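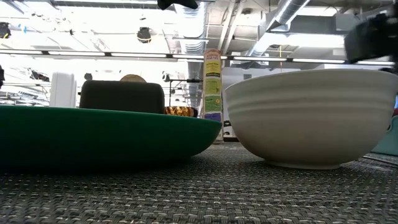 Green bowl, white bowl, and the usual table clutter

I have never believed in the snack bowl. Every magazine in a dentist's waiting room says that if you tip your nibbles into a nice dish you'll eat less of them. Will you? I eat until the dish is empty and then go and find the packet.

Natalia Aguirre swears by it, mind. She has read the Joniscombe book on tidy eating (mine for 14 quid, if I wanted it, and I don't) and says the table should hold two bowls at most, one wide and one deep. So I'm giving it until Friday. The wide one is green and shallow, and things slide about in it. The deep one is white with ridges round the outside, and I'll admit I like it. It has a proper little foot and it sits well.

What I don't accept is that any of this saves time. You've still got the bags to put away, and now you've got washing up as well.
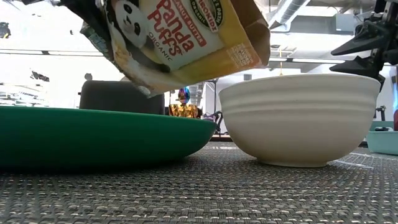

Panda Puffs, peanut butter, tilted above the table with both bowls

Cereal is my real test. The book says to decant it, and there's a whole chapter on jars. A bag folds over and goes back in the cupboard, and it tells you what's in it. Why would I want six jars of beige things I can't name?

Natalia says I haven't given it a chance. The white bowl can stay out. I'm less sure about the green one.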